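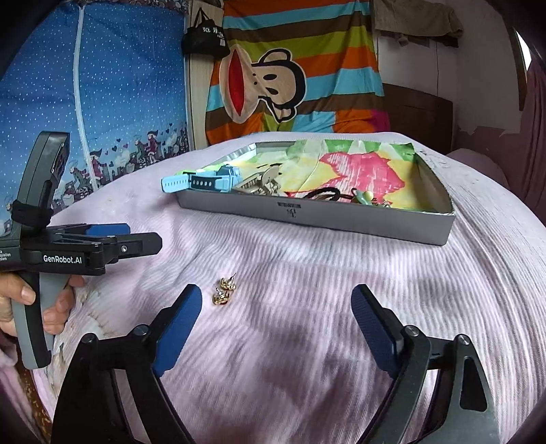 ## 4. Tidying small items into a tray

Applies to: room staff at Rakia, Rutadstead site, working with the paired hand-held grippers.
Issue 2, 2021-06-30. Section owner: Karlijn Verbruggen.

This section covers the bedside task: small personal items are picked up from a bedspread and placed in a shallow tray. The same steps are used for jewellery, hair clips, watches and cords. Folding and bed-making are in section 5.

Recordings made in this way are used to train the Desmet arm. Until the arm is released for use in rooms, all tidying for residents is still done by hand in the normal way, and recording sessions are booked as separate work.

### 4.1 Before you start

1. Sign in to Eroveck with your own staff number. Do not record under a colleague's number, even for one item.
2. Check that both grippers open and close fully. The jaws should move freely and return without sticking.
3. Wipe the pads with a dry cloth. If a pad is torn or lifting, tag the gripper and take another from the rack.
4. Check that the strap on each gripper is tight and that nothing shifts when you tilt the tool.
5. Roll up or fasten loose sleeves.
6. Place the tray on the bedspread within reach of both hands. It must sit flat.
7. Lay out the items between you and the tray. Leave some items in the tray if the task card says so.

**Note:** Leave the room as it is. Curtains, hanging cloths, bags on hooks and patterned bedding do not need to be taken down or covered.

**Caution:** Use only items from the practice box. Residents' own belongings are never used in a recording session, with or without their permission.

### 4.2 Picking up

1. Start the recording and hold both grippers still, jaws open, until Eroveck shows the green bar.
2. Move one gripper over the item. Keep the other out of the way unless the card calls for two hands.
3. Lower the jaws until the pads are on either side of the item. Let the tips touch the cloth lightly.
4. Close slowly. Stop as soon as the item is held.
5. Lift straight up, clear of the tray wall, and move across.
6. Lower the item into the tray before you open the jaws. Do not drop it from a height.
7. Return to the start position and wait for the bar again.

Stud earrings are picked up one at a time. Where two lie close together, take the one nearer the tray first. Grip the ornamental part and keep the pads off the post – it bends easily and can mark the rubber.

Ribbed and quilted cloth tends to rise with the item. If this happens, open the jaws, let the cloth settle and try again. Leave the failed attempt in the recording. Failed attempts are useful and are not counted against you.

**Caution:** If an item falls off the bed, stop the recording before looking for it. Do not reach under furniture with a gripper in your hand.

### 4.3 Pace and breaks

The upper limit is 8 runs in one block. After each block, put both grippers down and do other work before starting the next. Anyone with pain in the wrist or thumb should stop at once and tell the shift lead. Unfinished runs are passed to the next session with no need for a form.

Speed is not recorded against staff numbers. Eroveck stores the length of each run for the training set, and shift leads cannot open that view.

### 4.4 Changes to the room round

The following will apply when the arm is released. The present target is November.

| Task | Now | After release |
|---|---|---|
| Small items on bed | Room staff | Arm, with room staff present |
| Checking tray contents | Room staff | Room staff |
| Moving items for a resident who is in the room | Room staff | Room staff |
| Missing item report | Shift lead | Shift lead |

The arm will not be left alone in an occupied room. Staff will load it, watch the first pick and check the tray against the list. Round times in the rota stay as they are until 1000 supervised picks have been logged at Rutadstead and gone through with staff.

Several room staff asked at the trial briefing who answers for an item that the arm damages. Wissam Yammine has confirmed that it is logged as an equipment fault. It is not entered on a personal record.

### 4.5 Finishing

1. Stop the recording and add a short note if anything unusual took place. 'Cloth caught in jaw' is enough.
2. Count the items back into the practice box against the lid list.
3. Return the grippers to the rack with the jaws open and put them on charge.
4. Sign out of Eroveck.

**Note:** If an item is missing from the practice box, enter it on the lid list and carry on. Replacements are ordered by Karlijn Verbruggen at the end of the month.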